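Our club and the black cloth

On Tuesdays and on most weekends I go to the robotics club of our technical school. I am one of the older students there, because I came back to study after several years of working in a shop. I promised to write on this blog what we are doing, and then I did not write for a long time. My apologies to the few who asked.

The club has one project this year. We want two robot arms to fold clothes. When I told this to my mother, she said she can do it without electricity. She is right, but we are learning a lot from it.

The idea came from a student competition called the Hadeck, which will have its final in December. Every team gets the same task: a garment lies on a table, and the robot must fold it and put it aside. The judges give points for how neat the result is and for the time. The maximum is 94 points, which is a strange number, and I have not found the rule that explains it. Each team may have up to 60 seconds for one garment. At present we are far from this.

I had thought that the difficult part would be the programming of the arms. I was wrong. An arm is quite obedient, it goes to the place you give it. The cloth is what makes trouble. If you take a box, it stays a box. If you take a shirt by one side, all the rest of it changes, and the program must look again and decide again. We also learned that dark clothes are worse than light ones. On a black garment the shadows of the folds are very weak, and the computer cannot easily tell where one layer ends and the next begins. I have the same problem at home in the morning, when I look for my socks.

So we decided to practise mostly with black. Ginette Ferrand, our teacher, was against it at first. She said that beginners should have one success before they have many failures. But we voted, and she accepted the vote, only with the condition that we keep a notebook with every attempt. The notebook is now my job. I write which garment, how it was placed at the start, which arm went first and what went wrong. For the last column I had to learn many English words, for example "crumpled", "creased" and "bunched". I still do not feel the difference between the first two.

The way we work is simple to explain. One arm takes hold of the cloth at its side and the other one waits above the far end. Then the second arm comes down, and both should lift together. The word "together" has cost us three weeks. If one arm is faster even by a little, the cloth is pulled and turns on the table, and we must begin from the start. We made the movement slower, and it became better, but now the time is bad.

There was also the question of cables. In the first version they were too short and one of them came out when the arm stretched. Now we leave them in big loops along the arms. It does not look elegant, but they can follow every movement. They are purple, which was not our choice, but I have started to like the colour.

We have a small budget from the school and we got a discount from Lemaire, a shop for electronic parts in our town. I want to thank them here. They also explained to me, with much patience, why I should not connect a board while the power is on.

Our plan until the final is to collect 1,000 attempts in the notebook, the good and the bad together. Then the program will have enough to learn from. There are 4 of us who come regularly, so it is a lot of evenings. If you study at our school and you have old T-shirts or towels at home, please bring them to the club room. They do not have to be beautiful, but please wash them first.

Next time I will write about the gripper, and why we changed the speed at which it closes.
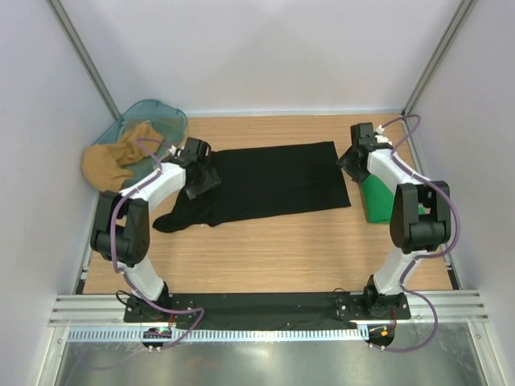
Posted on Sunday, October 20, 2019 | Filed under: Robotics club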